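From: Nandini Nadar
To: home-machines list
Subject: Re: So can they set a table or not?

Vasanthi Menon wrote:

> I've been reading this list for a while and I keep coming away
> confused. One week somebody posts that kitchens are basically
> solved, the next week somebody else says they can't get a sock
> into a drawer. My mother is 87 and lives alone and my brother
> wants to put money down on one of those Waneo preorders for her.
> What she needs is pretty small stuff. Table laid, table cleared,
> dishes rinsed. Can any of them do that yet, in a normal house,
> with the plates she already owns? And please don't send me
> another video with music on it.

Hi Vasanthi,

No music, I promise! And please tell your brother to hold on to his money a little longer, at least until he's seen one run in a kitchen that doesn't belong to the company.

My short answer is that laying a table is sort of there, clearing it is further off than people think, and rinsing I wouldn't trust near anything I liked. I've been on the Prultero table work since last September, so I'm biased toward being grumpy about tables specifically. Other people here can speak for laundry (Warrier's folding rig is the one I'd ask after, it's slow but it does towels nicely).

When I started I figured the plate would be the hard part, because plates break. But a plate with a decent rim is a pretty friendly object. It's stiff, it stays the same shape, and there's an edge to get hold of. Placemats are worse, since they curl and slide and fold under themselves. And chopsticks are a whole chapter. They're thin, they roll, they lie flat against the table so there's nothing to get a finger under, and if you grab one a little off center it swings around on you while you're trying to put it down straight. We picked chopsticks over forks on purpose and I have regretted it most mornings. 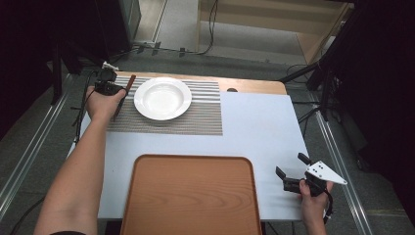 The way we teach it is that a person does the job with a gripper in each hand, over and over, and the software learns from that. Try it sometime if anyone offers. You find out very fast how much your own fingertips were doing! I've used chopsticks since I was tiny and my first afternoon I could not lay one next to a plate without nudging the mat crooked, and then of course you want to fix the mat, and you've only got the one free gripper, and so on.

Our last full count before the software update was 1916 place settings done by people. After training on those, the arms ran 151 settings by themselves and we went through every one with a clipboard. Most had the plate where it should be. The sticks were the sad column - dropped, crossed, or parked at an angle my grandmother would have had words about. That's on our table, with our mats, under our lights. I took the same setup to a borrowed kitchen with a patterned tablecloth and it did so badly we packed up before lunch.

So for your mom, a few things I'd ask Waneo (or Proron, they're taking orders too, I think):

Will they run it on her dishes, in her kitchen, before the deposit clears?

What does it do when it drops something? Ours just stops and waits for one of us. I don't mind that in a lab. I would mind it if I were 87 and the thing was standing between me and the stove.

How long does one setting take? Ours needs 2 minutes on a good run, and your mother can surely beat that while talking on the phone.

Is there a person driving it from somewhere else? Some of the nice videos are that, and it isn't always in the small print. It may even be fine with her, but she should get to say so.

On clearing, the trouble is that used dishes are all different from each other. There's sauce, there's a bone, there's a napkin stuck to the bottom, half a glass of water that somebody still wants. We haven't tried it with real food yet. We have a tray we'd like to load up and carry off, and so far the carrying part is still me.

If all she wants is fewer trips across the kitchen, a rolling cart costs very little and my aunt adores hers. I know that's a boring thing to hear on this list. I'd still get the cart now and look at the machines again in a couple of years.

Write me off list if your brother wants to argue, I'm happy to talk to him. Evenings after 7 are best.

Nandini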